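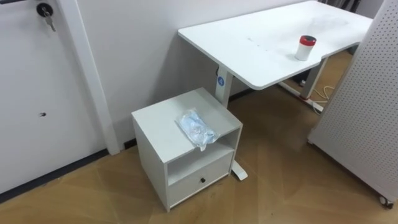
Re: [growers] Wreath orders for November

On 2022-04-15, Fergal Mac Giolla wrote:
> Is anyone splitting a pallet of wire wreath rings this year?
> Navickas won't ship fewer than 900.

Yes please, Fergal! Put Oswood down for 393. We sold out of cedar wreaths so fast last season that Bushra is already sketching bigger ones, with dogwood and dried orange (gorgeous colour, wait till you see them).

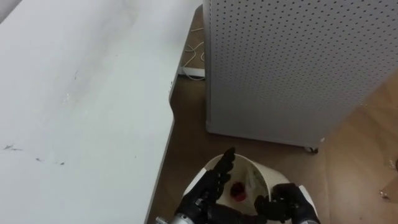 The rings can come to our shed in Pustville, and I'd love company for a sorting day. We'd want a big white table like that one, scuff marks and all, because fir sap gets on everything. I can feed up to 7 helpers!

Atif, are you in for the rest?

Hina Kiani
Oswood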